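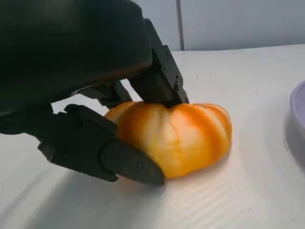 Call for Participants: Gripper Comparison Study

Inolholm Institute for Applied Handling
Manipulation Laboratory, Bukenau site

The Manipulation Laboratory is seeking adult participants for a study comparing grippers on a tabletop robot arm. Participants will guide the arm by hand controller through short pick-and-place tasks, first with a two-finger gripper and then with the Tullirura adaptive hand. No experience with robots is required.

Purpose of the study
The laboratory wishes to learn how the choice of gripper affects the time and effort an operator needs to grasp small household and decorative objects, in particular those with ribbed, rounded or glossy surfaces. Results will be used to select the end effector and wrist camera placement for the next phase of the Stojanović handling program.

What participation involves
Each participant attends two sessions on separate days. A session lasts 40 minutes, including a practice period and one break. During the session the participant will operate the arm from a seated position, complete 14 grasping tasks, and fill out a short questionnaire on comfort and workload. Arm movements, controller input and the view from the wrist camera will be recorded. The participant's face and voice will not be recorded.

Eligibility
Applicants must be 18 years of age or older, have normal or corrected-to-normal vision, and be able to use both hands without pain for the length of a session. Left-handed applicants are especially encouraged to apply. Employees of the Institute and members of their households are not eligible.

Compensation
Participants receive $28 for each completed session, paid by check or gift card. A participant who withdraws during a session will be paid for that session in full. Parking at the Bukenau site is free of charge.

Schedule
Sessions will be held in January, on weekdays and on Sunday afternoons beginning at 1:00 p.m. Applicants will be offered a choice of times by email.

Privacy and consent
A consent form will be provided before the first session. Recordings are stored under a participant number and kept separately from names and contact details. Participation is voluntary and may be ended at any time.

How to apply
Complete the participant interest form at the Institute's front desk or request a copy by mail from the Manipulation Laboratory, Inolholm Institute for Applied Handling, Bukenau. Please state your preferred hand and the days on which you are available. Applicants selected for the study will be contacted by laboratory staff.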